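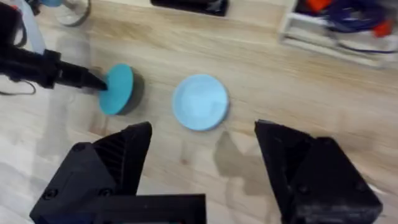
Kekix open day, May 18, 2018. Drawing-book people, pencils, pads, the lot. Doors at ten, line already down the stairs. Went straight to the beginners' workshop since it fills up first, and it was circles. Only circles, for most of an hour. Round things lying flat, something like a pale blue lid on a wood table, and you draw it as an oval with a second thin line for the raised rim. Sounds dull. My first page was all lemons. Pointy at both ends, which is what everyone does, apparently. By page four they were rounder and I'd stopped pressing so hard.

Then the print room. Loud, warm, smells of ink. They were running the new Stirnow beginner book, 444 pages, way too thick for my bag but it does lie flat when open. Got to handle loose sheets before binding. Guide shapes are printed in a light gray that vanishes once you go over it with a soft pencil. Nice touch. Tour was too quick though — in one door, out the other.

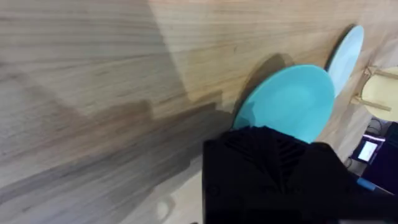

Gray is too faint if you draw under a lamp at night, according to a woman behind me on the stairs, and she'd take the old orange guide lines back tomorrow. Half the group agreed with her. I tried it at home later and she has a point, had to tilt the page to find the jaw line.

Shop next. 50 cent pencils in a bin, no limit, so you can imagine. Bought too many 2Bs and forgot an eraser. Pradatano had the table by the window with toned paper, tan and a cold gray, and you could try before buyng. The tan takes white chalk really well. Gray was scratchy.

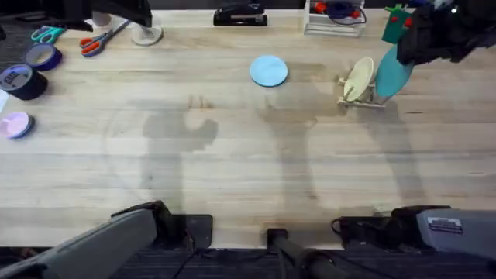 Also picked up a Þórarinsdóttir pad, the small one with the stiff back. Good for the bus. Perforation tears crooked if you rush it, so fold first.

Lunch was soup and bread, fine, no seats. Ate standing up next to the paper cutter.

Archive last. 2,312 how-to-draw books on open shelves and you're allowed to pull them down. Horses, hands, battleships, an entire shelf of just noses. Could have stayed all afternoon but they let you in for 20 minutes, then swap groups. 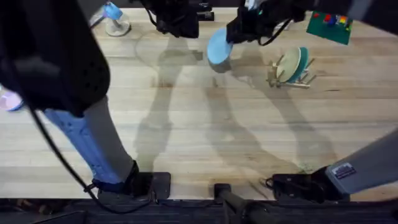 I got through 3 books in that time, all hands, and copied one thumb. Next open day is in November, sign up at the front desk or on there site. Bring your own eraser.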